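Classified ad in local paper for computer repair – per line or display box?

Posted in Small Business Advertising, 30 November 2022

Ok so I run a small computer repair place, mostly laptops, some printer stuff, and evenings I teach a beginners spreadsheet class in the back. Want to put an ad in the Girnwood paper (the weekly, not the free one they throw on the driveway). Never done print before, only flyers and a card at the laundromat.

Called them and got two prices. Line ad is priced per word with a minimum, goes in the classified pages under Computers. Display box is $106 for one week, smallest size, black and white. The lady on the phone was nice but talked super fast and I didnt get half of it down. She said the box can go "run of paper" which I think means anywhere??

Stuff I need to know:

Is the box worth it over a line ad, for a shop this size. Can I put the repair AND the class in one ad or does it have to be two. Do they design it or do I. And how long before I know if it works – I ran flyers in October, 1000 of them, got maybe a handful of calls, so I'm a little gun shy on spending again.

Also they want the text by noon two days before it prints and I have nothing written. Any help with wording would be great. Budget is not big. Thanks in advance

timmermans_print

Did ad sales at a weekly for a long time, not yours, but they mostly run the same way. Going fast, on my lunch.

Line ad first. For repair work the classifieds are still where older customers look, and they are the ones who call. They keep the page by the phone. Box looks nicer but "run of paper" means you land wherever there's a hole, could be next to the obituaries, could be under the tire ad. Ask if they'll put the box in the services section instead. Some charge extra for that, some will just do it if you ask. Ask before you pay, not after.

Repair and class – split them. Two different people reading. Somebody with a dead laptop doesn't care about spreadsheets. If money is tight run repair every week and the class only in the two weeks before it starts.

Wording. Keep it dumb simple. First word is what they see, and a lot of papers sort by first word anyway, so don't start with "Are you tired of". Something like:

COMPUTER REPAIR. Laptops, printers, slow machines. Free look, price before we start. Same street as post office. Open till 6. Call (number).

Thats it. No "solutions". No list of every brand. Put the phone number last and check it three times. I have seen a wrong digit run for a month and the guy blamed the paper, and he had signed the proof.
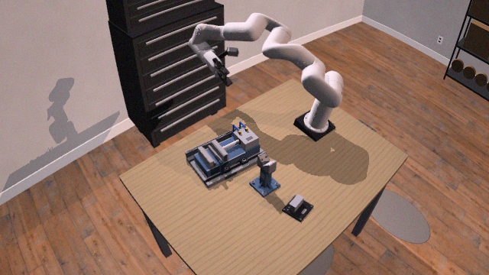 Robot arm on a table, computer rendering

Design: if you buy the box they'll usually set it for you at no charge. Ask for a proof. Look at the proof printed out, not on your phone. Art in a box that small turns to mud on newsprint, so if you want a picture keep it to one plain shape with thick lines. Or skip it and use the space for a bigger phone number. White space is fine too, people always want to fill it.

Deadlines – noon means noon. Email the text and then call to see they got it. Really.

How long: don't judge on one week. Four weeks minimum, same ad, same section. Most papers have a rate for four weeks paid up front and it won't be on the card, you have to ask. And get the cancel terms in an email, some of them roll over by themselves and you find out on your card statement.

Keep a pad by the phone and ask every caller where they saw you. Write it down right then. You will not remember.

katum_pcs

I have a shop too, different county. Did the box ad twice, waste of money for me. Did the line ad for I think 50 words, way too long, cut it down to less than half that and got the same calls. So pay for the short one.

One thing that did work was putting the ad in the week after a big Windows update, phone went nuts. Not sure that was the ad though lol

Also try the free driveway one before you say no to it. My mother in law reads it cover to cover.

stendau614

Agree with most of the above except I would not split them. Too small a budget. One line ad, repair first, then "Beginner spreadsheet class, evenings" at the end. Cheaper then two ads, and my class filled up mostly from repair customers anyway, they'd see the sign when they picked up.

Check if the price includes the web version. Ours does, but you have to tick a box on the form or they leave it off. It's on the second page and easy to miss. If you get the web one make sure the phone number can be tapped, mine came up as part of a picture the first time and I had to call and get it redone.

And if you take a deposit for the class say so in the ad, saves you a bunch of phone calls from people who just want to sit in. Found that out the hard way.

Is the $106 with tax? Ours quoted without. Also ask what happens if they misprint, at most places you get one rerun free but only if you report it the first week, so buy a copy and look at it the day it comes out.

Good luck, post back how it goes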